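Tillesent kit budget — talk notes, 2023-10-21

Slot is short, so skip the history. Straight to money.

Open with the question I keep getting. "Can't we just buy the arm now?" No. Arm quote from Korent is in, it's fine, it can wait. Hand-held grippers first, folding demos first, arm after. Say that slowly, people write it down.

Why folding — it's the job the Rarnamness site asked for. Shirts, then towels, then fitted sheets if anyone is brave. Soft stuff is hard to plan for, hard to quote for. Supplier who gives you a firm date on soft stuff hasn't tried it.
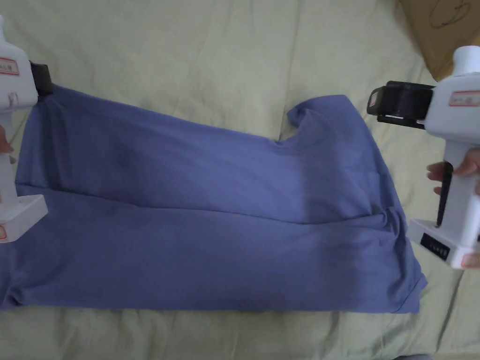 Folding a T-shirt with the hand-held pair, one jaw on the cloth, one open.

Point to make: work comes in twos. You need a left and a right. First draft of the budget had single units all the way down, my fault, caught it late. Everything doubles — chargers, cases, spares, shelf space.

Numbers slide. Keep it quick.
Per gripper, 1,338. Per pair, do the sum out loud.
Spare finger set, 318. Buy one per pair, not one per site.
Consumables line: leave it small but leave it IN. Finance will try to fold it into "misc" and then it's gone by spring.

(Pause here, somebody always asks about VAT. Figures are without.)

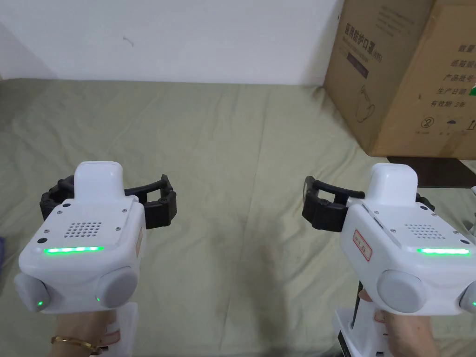 Left and right units, fingers open, green strips lit.

Labels. Boring, say it anyway. Every unit gets a label the day it's unpacked and the same number goes on the asset sheet. We lost an afternoon at Rarnamness matching serials to invoices. Cost of stickers is nothing, cost of the afternoon wasn't.

Space. Nobody budgets for space and then it eats the contingency. For cloth work you want a big flat surface, something bed sized, and room to stand next to it. Ask for it in writing. Also somewhere for the boxes, becuase there will be boxes.

Rent or buy? Rawashdeh do a rental on the pair. Works out cheaper if you stop inside 10 weeks. We never stop inside 10 weeks. Still worth it for a second site just starting out — try, then decide.

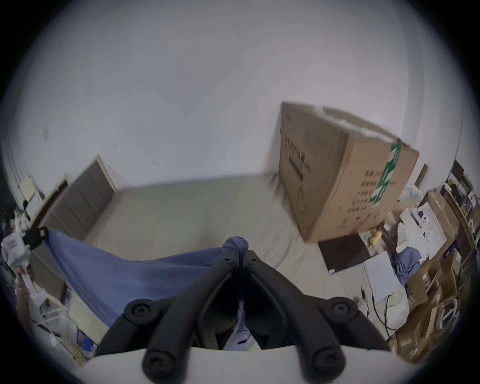

Rawashdeh's reply to all this, by email, was that we're pricing rental wrong: swaps are included, so if a finger breaks there's no spare set to buy and no waiting, and that ought to come off our side of the comparison. Fair. I've redone the table with it in. Buying still wins for us, by less than I'd like. Show both versions, don't hide the first one.

People cost. Biggest line and the one that gets trimmed. Two hands on the grippers all day is tiring, plan shorter shifts and more of them. Put training days in before the kit lands, otherwise it sits on a shelf and you're paying for the shelf.

Storage for recordings — seperate budget, IT hold it, but warn them early. They hate surprises. Last October we were the surprise.

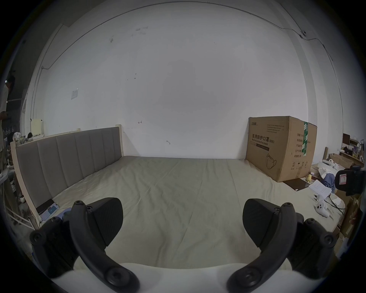
Then the arm. Decision point comes after the second batch of folding, go or no go, and the Korent quote needs refreshing before that meeting. Check delivery terms, last version had freight as "tbc". Ask about mounting too — floor or table, changes the price.

Questions I should have answers for:
insurance, covers kit off site? (chase)
who signs for repairs
can Rarnamness share a pair with us — short answer no, long answer see space

Handouts at the back, one page, pair price at the top. Leave the slide with the rental table up during questions.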